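Pimen capture glove, right hand: long-term review
Posted 2021-01-05

We bought the Pimen in October to record grasping examples for a pick-and-place policy. Before that we steered the arm with a gamepad, and a good hour of that gave us 40 usable demonstrations. The set we trained on last month had 1,629 recordings in it, of which 1,230 came from the glove.

Setup takes a while the first time. The glove plugs into a small black box that sits on the table, and the square marker clips to the back of the hand so the fixed camera can work out where the wrist is. Finger bend comes from the glove, position comes from the marker. Calibration is 2 poses, open hand and fist, and it holds well until you take the glove off.

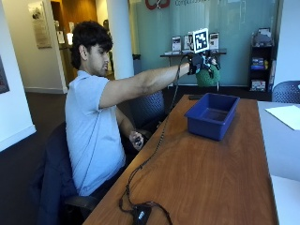

Starting and stopping a recording is done with the left hand, so the right never has to leave the task. I like this more than the foot pedal on the Alonora kit, which people kept treading on by mistake. Soft, round objects record well. Thin ones are harder - the fingertips have no pressure sensing, so a light pinch and a firm one look the same in the data.

The cable is my main complaint. It is long enough for a full-size table but it drags, and you learn to lay it out before each session. The marker also has to face the camera. Roll your wrist too far and the position drops out for a moment, and the software flags the clip instead of filling the gap.

Sizing is one size only, and tight on large hands. Export is plain and well documented, and our loader needed very few changes. Spare markers can be printed on card.

Good value for table-top work. For anything involving a lot of wrist rotation I would look elsewhere.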